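Snack day in the bedroom

26th March

I finally sorted the snacks. They had been piling up in a Tresora shopping bag since the trip to Rosedstead, plus whatever came home from the import shelf at Dal Bello, and I was tired of digging through it for one piece of candy.

The kitchen counter was full of dishes, so I did it on the bed. The cartoon duvet makes a decent work surface if you pull it flat first. For a sorting tray I used the dark green one with the gold lettering and the raised sides. It's shallow, so you can see what you have.
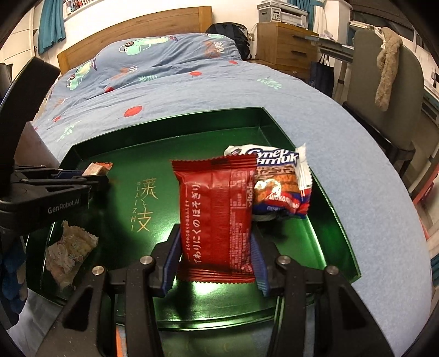
My rule was simple. Anything salty or meaty goes in one group, anything sweet in another, and crackers get packed last so they don't end up as crumbs. The red Japanese packet is shredded meat, going by the name on the front, so that went with the salty things. The Super Kontik is a chocolate cookie and I've had it before. It's good with tea, a little dry without it.

I also checked dates as I went. I threw out 2 old mints from the bottom of the bag and kept the rest.

Once I had the tray cleared I spread the sweets over the duvet to see what would fit in the Pidus box I keep in the closet. The tall kettle was on the bed too. I want the snacks and the kettle in the same spot from now on, so I'm not walking back and forth every time I want something with my tea.
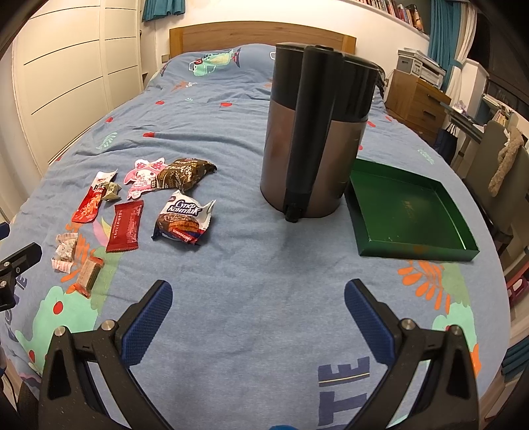 The box holds more than I expected, but the long candy bars have to go in at an angle. Next time I'll buy fewer of those. I've also set a limit of 500 grams per shopping trip, and we'll see how long that lasts. The crackers are going to work with me tomorrow.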